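Skondlow Video Tools Group
Minutes of the monthly meeting

9/26/18 | Posted by Mitali Sheikh
3 min read

Present: Lutfa Paul (chair), Mitali Sheikh (minutes), 13 members
Apologies: 3

1. Minutes of the last meeting

Approved with one change. Under item 4, "MOV" should read "M4V". Mitali has fixed the copy on the group site.

2. Phone and tablet presets

Lutfa reported on the preset pack for Niremgate, the converter most members use. The old pack had 106 presets, many of them for phones that are no longer sold. Members agreed at the last meeting to cut it down. Lutfa has gone through the list and kept one preset per screen size, plus a few for older tablets that members still own.

There was a question about whether the 720p presets should stay. Several members said their older phones stutter on 1080p files with a high bit rate. Agreed to keep 720p and to lower the audio setting on those presets to 128 kbps stereo.

Presets will be named by size and frame rate. Brand names will come out. A member asked that the old names be listed in a text file so people can find what replaced them. Lutfa will write this up.

Action: Lutfa to post the new pack and the text file before the October meeting.

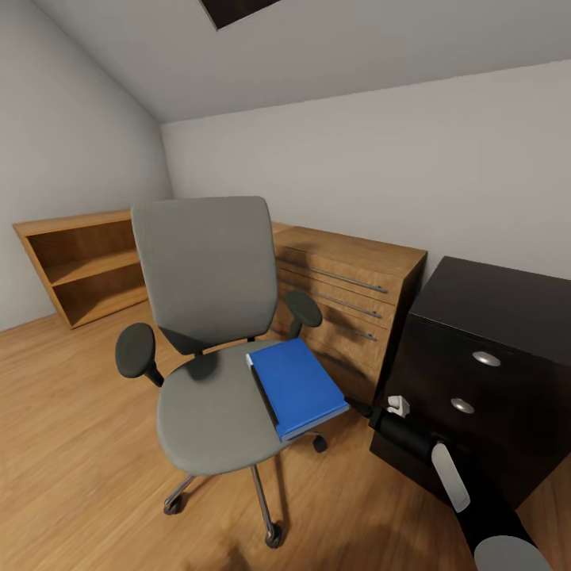

3. Subtitles

Mitali has tested subtitle handling in Niremgate and in Gomwood, the free program that was suggested in the summer. She used the same MKV file in both, with two subtitle tracks.

Niremgate burned in the first track by default and dropped the second. The setting to change this is under Output, then Tracks, and it resets each time the program is closed. Gomwood kept both tracks as soft subtitles, but accented letters came out wrong unless the subtitle file was saved as UTF-8 first.

Discussion followed. Some members want to recommend Gomwood for anything with subtitles. Others said it is slow on large files and has no batch mode. No vote was taken. Mitali will write a short how-to for each program and the group will look at it again.

Action: Mitali to draft both how-tos.

4. Audio out of sync

A member brought a set of clips recorded on a phone where the sound drifts behind the picture after a few minutes. Lutfa said the likely cause is variable frame rate, and that converting to a constant 30 frames per second should fix it. The member will try this at home and report back. If it works, the steps will go on the help page.

5. Help page

The help page has 9 dead links, most of them to old download sites. Agreed to remove them all and to link only to the makers' own pages from now on. A suggestion to add a comments section was not supported.

Mitali asked for plain gray test clips to go with the section on banding in dark footage, as the current ones are too compressed to show the difference. Members can send clips to her by email. Please send the original file and say which settings were used. 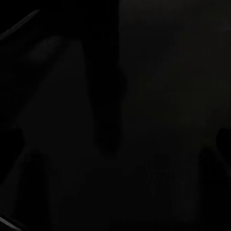

Smooth gray against black.

6. Meeting room

The Carnegie room is booked for October at the usual time. The projector there takes HDMI only, so anyone with an older laptop should bring an adapter.

7. Any other business

A member asked if the group would cover screen recording. Added to the October agenda.

Meeting closed at 8:40 p.m.

Recent items
Choosing a bit rate for small screens
MKV or MP4: what members use
Notes on batch converting with Niremgate
Moving video to a memory card
October agenda (draft)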